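Hanging and Mounting: Frequently Asked Questions

Questions received by Riedl Framing Supplies on wall fixing, glazing and storage. Updated May 2023.

What can be hung on a single hook?

Light frames and small boards, up to 300 mm on the longest side. Anything larger takes two hooks.

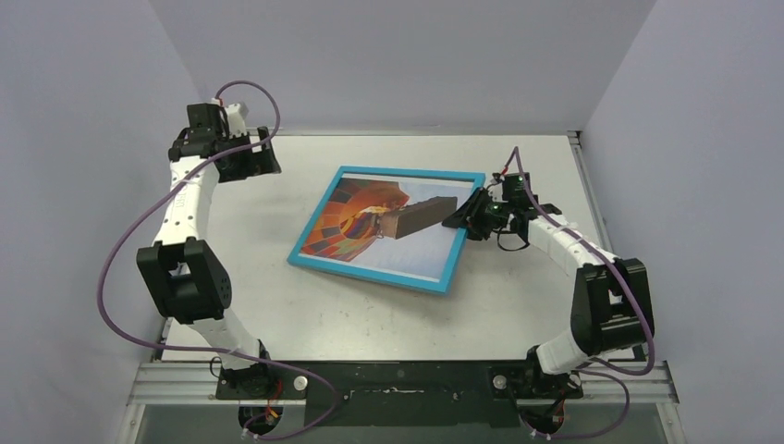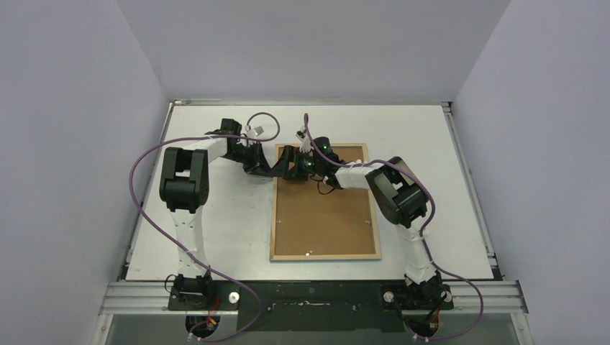
Balloon print in a blue frame (first); cork board in a light wooden frame (second).

How far apart should two hooks be?

Measure the width of the frame and set each hook one quarter of that width in from the side. Level the hooks against each other, not against the ceiling or cornice.

Which fixing suits plasterboard?

Find a stud where possible. Between studs, use a spring toggle or a screw-in anchor rated above the total load, including glass. Masonry plugs do not grip in plasterboard.

Do adhesive strips hold?

On smooth, fully cured paint, yes, within the rating on the packet. Do not use them on wallpaper, brick, limewash or textured render. Allow fresh paint to cure for the period given by the paint maker.

Glass or acrylic?

Acrylic is lighter and is preferred for children's rooms and hallways. It scratches more easily than glass and attracts dust. Clean it with a damp microfibre cloth; ammonia-based cleaners will craze the surface.

Will a print fade?

Any print fades in direct sun. UV-filtering glazing slows the process. Colour loss cannot be reversed.

My frame tilts forward at the top. Why?

The cord is tied too low. Move the D-rings to one third of the height from the top edge and retie with less slack. Felt bumpers on the lower corners keep the frame off the wall.

What is the hanging height?

There is no standard. Many galleries centre work near eye level. Over a sofa, leave a gap below the frame so that heads clear it.

Can I return cut moulding?

No. Uncut lengths may be returned within 37 days. The Purnik and Histov profiles are made to order and are excluded.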